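**Members' Forum > Automation in the Home and Shop > General Discussion**

**Topic: Are machines ready for routine chores? A request for considered views**

---

**bench_steward** wrote:

The moderators have asked that this subject be given its own thread, as it has taken over two others. The question is a narrow one. Can a machine available to an ordinary household or a small shop be trusted today with routine chores such as clearing a work surface, returning items to their places, and moving drinks and containers without incident?

Members are asked to state what they have observed and to keep it separate from what they expect. Claims taken from sales literature should be labeled as such. Posts about floor cleaners belong in the existing thread.

---

**Viklund_Reader** wrote:

I will offer the skeptical position, having held it for some years.

The chores that matter in a home are the ones with no fixed layout. A dishwasher succeeds because a person has already done the difficult part, namely loading it. A floor cleaner succeeds because the floor is flat and because the owner picks up the socks first. Once the task becomes "tidy this bench," the machine must decide what each object is, how it may be held, and where it belongs. I have not yet seen a product that does all three in a room it has not been prepared for.

Our shop took a Fosik arm on trial in June. It was well made and the staff were courteous to us throughout. It moved identical parts from one tray to another without complaint. When the tray was replaced with a slightly deeper one, the work stopped until a technician had visited. I do not regard that as readiness.

---

**D. Lenihan** wrote:

I thank the previous member for a clear statement, and I disagree with a part of it.

The comparison with a fixed arm on a fixed tray is fair for shop-floor equipment bought several years ago. It is less fair to the present direction of work, in which the machine learns from many demonstrations given by a person holding the gripper. The bench is left much as people leave it. There are boxes, bags, cables, a plant, a cup with something standing in it, and the one item to be moved is somewhere among them.

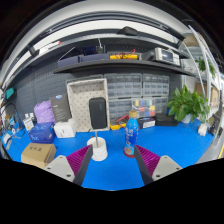

The working surface is therefore a fair test of the chore as most of us know it. A bottle placed beside a leafy plant and close to a meter with its leads lying across it is a harder object to approach than a bottle standing alone. The hand must come in at an angle that disturbs nothing else. A person does this without thought, and that is the reason so few people can explain how it is done.

My position is that picking up and setting down a single familiar item on a cluttered table is now within reach. I make no such claim for the complete chore. Clearing the whole table would require a decision about every item on it, and some of those decisions are questions for the owner.

Dymphna Lenihan
Flumcombe branch

---

**oldershop** wrote:

Within reach is a phrase that has been used in this forum since it opened. May I ask what the success rate is?

---

**D. Lenihan** wrote:

The member may certainly ask. On our own bench at Flumcombe we recorded 111 attempts with a Tinix gripper at moving one drink container to a marked place. Eight of them failed. In four of those the container was touched by the finger on the way in and shifted before it could be held. I do not offer this as a general figure. It is one container, one bench, and one set of fingers.

---

**Viklund_Reader** wrote:

The figure is useful and I am grateful for it. I would nevertheless ask members to consider what eight failures mean in a kitchen. A person who knocked over a drink at that rate would be asked to sit down.

I would also note that a closed bottle is forgiving. It has a cap. It has a waist or at least a side that can be squeezed a little. An open cup with a stirrer in it is another matter, and so is a thin plastic bag, which has no side at all.

---

**quiet_lathe** wrote:

I can speak to the bag. I assist at a packing counter where a machine with two soft fingers was tried on mixed returns. Boxes were handled acceptably. Bottles were handled acceptably. Bags were dropped, pinched shut, or carried off together with whatever lay beneath them. The supervisor removed bags from the trial, and the remaining results looked very good. I mention this so that members will read all trial results with care, including honest ones.

---

**bench_steward** wrote:

A reminder that the terms used here should be consistent. For this thread, "attempt" means one approach by the machine, whether or not anything was lifted. "Chore" means the entire task as a householder would describe it. Several posts have moved between the two.

---

**oldershop** wrote:

Then I will state my objection in those terms. Members who favor these machines report on attempts. Members who do not favor them report on chores. Both groups are correct, and neither is answering the other.

My interest is in putting things down. Letting go is treated as the easy half, and in my experience of training apprentices it is where the damage is done. A part is set down on an edge, released too early, or held too long so that it tips as the hand withdraws. I would like to see evidence on placement before I accept any statement about readiness.

---

**D. Lenihan** wrote:

The point about placement is well taken, and I have prepared a longer reply, set out below in the form our branch uses for its notes.

**Branch Note: Placement of Upright Containers**

Placement on a bare table is lenient, as any spot will serve. Placement on a coaster is a stricter task. The base of the container must land within the rim, and the fingers must stay low enough to keep the container steady while leaving the rim alone.

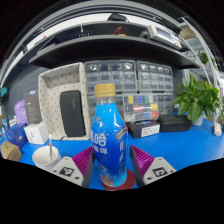
*By Dymphna Lenihan, Flumcombe branch | Posted Dec 14, 2021*

A grip on the lower half of a bottle suits this task. It keeps the hold close to the base, where a small error in angle moves the base very little. A grip near the cap permits the bottle to swing, and the base may then meet the rim first. The drawback is that low fingers have little clearance over the table, and anything lying flat near the coaster is at risk.

Ridged pads are preferable to smooth ones in our view – the ridges give under pressure and forgive a hold that is slightly off center. They also collect dust, and ours are wiped before each session.

On release, we ask that both fingers open together and that the hand then withdraw straight back. Where one finger opens ahead of the other, the container is pushed toward the open side. The effect is small with a full bottle and considerable with a nearly empty one. We have not settled on a method for the empty case and would welcome proposals.

Square printed markers on the finger bases assist in working out how far the fingers are open. They should be kept clean and should not be covered by tape, however convenient the location may seem.

---

**oldershop** wrote:

I accept the note as a serious answer. I would still want the empty case resolved. In most homes, the bottle to be cleared away is the empty one.

---

**Viklund_Reader** wrote:

I join the previous member. I would add that a coaster in the center of a clear patch of table is a courtesy to the machine. Ask it to place the bottle at the back, in front of a row of drawers, with boxes on either side, and I expect the result would be less favorable.

---

**D. Lenihan** wrote:

I expect so too. The open patch is a limit of the task as we have set it, and I should have said as much in the note. The clutter at the sides and the rear remains in view of the camera and must be ignored correctly, but the hand is not required to reach into it.

---

**tallis_row** wrote:

May a newer member raise the matter of cost? My mother has limited use of her hands. She does not need the whole table cleared. She needs one drink moved from the counter to the place where she sits, up to six times a day. If the machine can do that single thing, she would regard it as a chore done, whatever definition the thread has adopted. A spilled drink she could tolerate now and then. Waiting for a relative to come home is harder on her.

I do not know whether such a machine can be bought. I have found only arms intended for factories and toys intended for children.

---

**quiet_lathe** wrote:

To the newer member: I know of nothing on sale that I would place beside a person with limited use of her hands and then leave unattended. A fixed tray at the correct height, or a long drinking tube with a clip, may serve her better this winter. I say so with regret.

---

**Viklund_Reader** wrote:

I agree with the advice. I will also concede that the post above has shifted my view of the question somewhat. I had been judging these machines against an able person. That is the proper standard for my shop. It may be the wrong one for that household.

---

**D. Lenihan** wrote:

Our branch has not tested any route longer than the width of a bench. Carrying a drink across a room calls for a moving base, and that brings in door sills, rugs, and pets. I would not wish the figures I gave earlier to be read as applying to it.

If tallis_row would send me the height of the counter and the distance to the chair, I will place the question before the branch at its next meeting.

---

**tallis_row** wrote:

Thank you. I will measure both this evening and send them by private message.

---

**bench_steward** wrote:

The thread will remain open. Reports on the placement of empty containers are particularly requested, and should state the type of finger used and the surface.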